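I've got news, and I've been sitting on it since February! Zandberg is opening a second repair workshop in Orkton, and the doors open at 10 in the morning on the first day of April. We fix lamps, kettles, radios, pretty much anything with a plug (no microwaves, sorry).

I started Zandberg in a garage with 20 square feet of bench, and last year we mended over 1000 things that were headed for the dump.
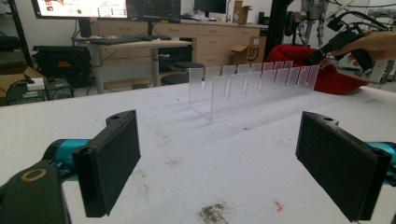 The new place is at 405 Lambert Street, right next to the Atis bakery - so yes, you can get a bun while you wait. Most small fixes cost 25 dollars, parts included, and I'll call you before doing anything pricier.

Press folks are welcome to stop by any morning that month. Just ring the bell at the side door and ask for me.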